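Week 4 of the manipulation project, and the recording side finally works well enough to write up.

Our class split into teams in November, and ours took data collection. The assignment is to teach the arm a handful of household tasks from human demonstrations, with no teleoperation. We hold a gripper in each hand, wear a camera, and do the task ourselves. Pose comes from the marker cubes mounted behind the jaws. The logging code is a fork of Pergate, which the previous class left in decent shape apart from the timestamps.

Timestamps took most of the week. The camera and the gripper encoders run on separate clocks, and the offset drifted by up to 200 milliseconds over a long session. We now start every take with both grippers held out in front, cubes toward the camera, then close the jaws twice. The script finds the two closures in both streams and lines them up. Takes where it can't find them go in a reject folder.
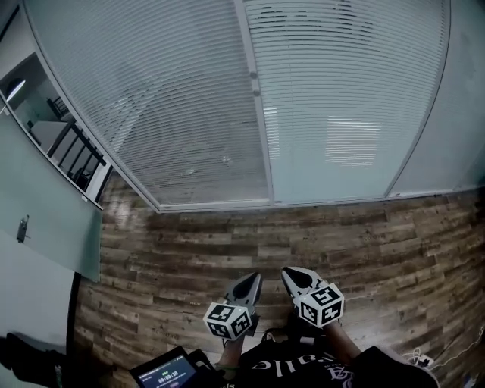

Marker detection is the other weak point. The lens is very wide, so a cube near the edge of the image gets stretched and the solver returns a pose that jumps between two answers. Redoing the calibration with the Tabrizi fisheye model helped near the corners. Keeping the hands closer to the middle helped more.

As of Thursday we have 1,068 takes logged and 973 that pass the checks. Most of the failures are lost markers, usually from one wrist turning too far inward. A few are takes where the operator skipped the double close, me included.

Next is training. The first run will use the Trilholm config unchanged so we have a baseline to compare against. I also want to rewrite the reject script so it prints which check failed. At the moment it prints "bad" and the file name.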